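June, past eleven at night

Went over the Modmont quote again and I still don't believe it. They want 127 a month per pair of hand-held grippers, service included, and the service turns out on page four to mean an email address. Skirow sells them outright but won't put a price on spare pads until we sign. I have bought printers from people like that.

Spent the evening on the round table with bottles, a jar and the paper cups, trying to decide what we need before anyone talks me into what we don't. Two hand-held pairs would cover it, I think. Antigoni's plan has 7, plus an arm from Brumov by the fall, and a line for "integration" with no number next to it.
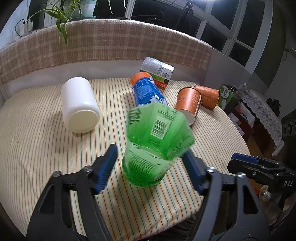
Angeliki Mavromatis wrote back that I'm pricing the wrong thing, that the grippers are the cheap part and the hours of picking things up will eat the budget whichever firm we choose. She wants 162 hours set aside before we order anything with a motor in it. Fine, but whose hours? She didn't say.

Pads wear out too - I've put in up to 2 sets a month and no vendor will confirm or deny it. Must ask Stefanou whether they'd sell us the rubber separately. Holding off on the arm. Antigoni will be annoyed.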